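Robot papers should report their failures by object

Most papers on learned manipulation still boil a whole kitchen down to one success rate. I think that number hides more than it tells.

Booker Boateng's group at Follero ran 768 trials of a two-arm policy and sorted every failure by the object involved. The average looked fine. Plates did not. A flat plate gives a parallel gripper almost nothing to hold except the rim, and that is where most of the failed grasps happened.

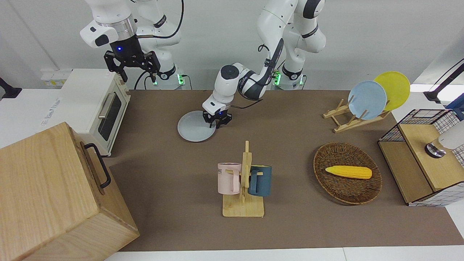 The left arm's gripper at the rim of a plate, with the dish rack and mug tree also on the table.

Critics say per-object tables are noisy, and they have a point. With 5 objects and 2 arms, some cells end up thin. The answer is to print the trial counts next to the rates - it takes one more column.

Hazel Alcantara of Lindgren told me reviewers would rather see one bold figure. Maybe so. But a lab deciding whether to copy a method needs to know which objects it drops, and an average can't tell them that.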